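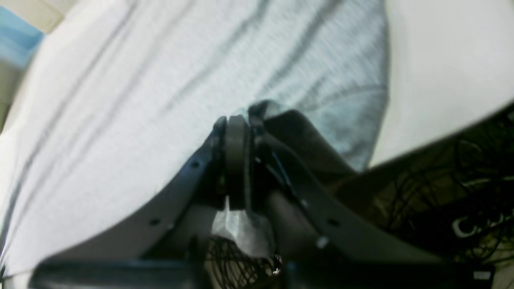

4.2 Soft things and stringy things

I said in the introduction that I'd get to the hard part eventually, and I've put it off for as long as I could. Boxes, books and mugs are a pleasure to study. They have a top and a bottom, they stay the shape they were when you picked them up, and two people asked to put one away will do it in much the same fashion. Cloth and cords don't behave like that, and between them they took up more of my notebook than everything else in the house.

Of the 903 put-away episodes we coded, 200 involved a cloth or a cord, and those are the ones I'm talking about in this section. Matěj Pešek and I did the coding separately and then sat down with coffee and argued (we disagreed most about when a fold stops being a fold and becomes a bunch, and I still think I was right about the pillowcases!). For the purposes of this paper a fold has at least one edge laid on purpose along another edge. Anything else is a bunch, even a very tidy one.

Bunching was far more common than I'd expected going in. Most people started by pinching a bit of the fabric wherever their hand happened to land, which gathers up a small ridge, and then they either went looking for a corner or gave up on corners altogether. Carter Chisholm, who has folded sheets for a living, never pinched the middle. He ran a finger along the hem first, found the corner by feel and only then lifted. I tried to copy him at home with a fitted sheet and I'm not going to report the results.

Pale fabric made all of this harder. On a white or light blue cloth the hems more or less vanish once it's rumpled, and the creases look a lot like edges until you touch them. People reached for a crease thinking it was a hem, let go, and tried again. We coded each of those as a false start, and they're listed by fabric color in Table 3. Dark towels gave us hardly any. I'd like to say that's all color, but the towels were also thicker, with a stitched border you can find with your eyes shut, so please read the table with that in mind.

Cords next, and I have more to say about them than I probably should. Our original plan had one category called "cable," which lasted until Hnat Antoniuk pointed out that a thick cable and a thin one are hardly the same object when it comes to putting them away. He had a point. The thick ones hold a line. You can set one down fairly straight and it will lie there, and when you pick up one end the rest more or less follows. The thin ones loop back over themselves, cross, and cross again, and you can't easily tell from looking whether you've got a knot or just a couple of loops resting on top of each other. Figure 5 gives a fair idea of the difference.

Figure 5. A thick black cable and a thin white cord on a pale, ribbed surface. The white cord doubles back in something like a figure eight before it trails off, and it shows up only faintly against the beige. 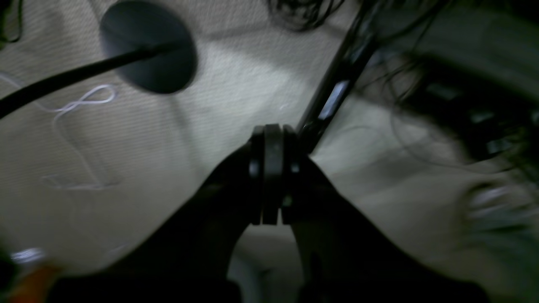
What people did with a loop like that depended a lot on whether they'd noticed it was a loop. Those who had would slide a hand under the crossing and open it out before pulling anything. Those who hadn't just grabbed the nearest end and pulled — and sometimes that was fine, because two loose loops will often fall apart on their own. When it wasn't fine, the crossing tightened, and then we were looking at fingernails and muttering. Esther Kariuki suggested coding the muttering. We didn't, though I kind of wish we had.

I should admit that color and thickness are tangled up together for cords too (sorry). Most of our thin cords were white and most of the thick ones were black, so I can't separate a cord that's hard to see from a cord that's hard to handle. A white cord on a dark rug would have been the obvious comparison, and we only thought of it in January, after the sessions were over. Harvey Dufour is planning to run that version with his own group.

The last thing I want to mention is order. When there was cloth and cord in the same pile, almost everybody went for the cloth first, even when the cord was lying on top of it. I asked a few people why and got shrugs, mostly. One said the cloth was bigger, so the pile would look better sooner. I've left it as an open question in Section 5, along with what happened when the cord went into the laundry with the sheet.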